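Can the robot wash my measuring jug yet?

22 May 2025

I have a small argument with myself every evening, and it happens at the kitchen sink. One half of me says that in a few years a machine will do this. The other half looks at the plastic food box with the tight corner where the sauce always hides, and says no, you will still be standing here.

My interest in this is not only lazy. I work in the office of a small company, Gendel, which fills bottles with cleaning liquids for hotels. We have 17 people on the filling floor, and last year the management asked me to collect offers for "flexible automation." So I read a lot of brochures. I also visited two suppliers, Turkmont and Orkier, and I want to write down what I learned before I forget it.

The first thing is that the fixed machines are already very good. Our capping line does 1,000 bottles before the first coffee break and it does not care if it is Monday. But the bottles must be all the same, they must stand straight, and they must arrive at the same place. If one falls over, the line stops and a person comes with her hand and puts it up again. It takes her one second. She does not even stop talking to her colleague.

This one second is what the new robots are trying to learn, and it is much harder than I believed. At Orkier I watched an arm try to pick up a fallen bottle for the length of a whole song on the radio. It went down, it closed, it came up with nothing, it went down again. I felt sorry for it, like for a child with mittens. On the next try it did succeed, and I was more happy than I expected – the engineer was not so impressed.

Clear things are a special problem. A transparent jug is difficult for a camera, because it mostly sees what is behind the jug. For me too, if I am honest about the number of glasses I have knocked over in my life. And liquids move. When you lift a half full container, the weight goes to one side, and your wrist corrects it without asking you. I never thought about my wrist so much as in this past month.

At Turkmont they work more on laboratory and kitchen type of jobs: grip, lift, pour, put back. I liked that they did not promise too much. Their brochure gives a price, which I will not repeat, and says the arm can lift an object 2,142 times before the pads on the fingers need a check. Why exactly this number I did not dare to ask. 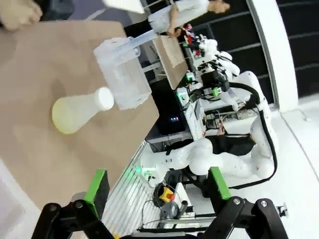

A flask of pale yellow liquid on its side, a clear jug, and the green finger pads.

For a person, a table like this is the work of a moment. You would put the flask upright while thinking about lunch. For a machine, each part is a question: where the neck is, how hard to press, what to do with the jug which is touching the cap.

So, can they do chores yet? My answer for the management was: some of them, slowly, with a person near. I wrote that we should wait with the filling floor and maybe ask again next year. For the packing of cartons there is an older system from Mancuso which I think would pay for itself, and it is not clever at all. It needs about 40 square meters, and we have to move the pallets first.

At home I bought new sponges. The sauce is still in the corner of the box, and I have left it in hot water until tomorrow.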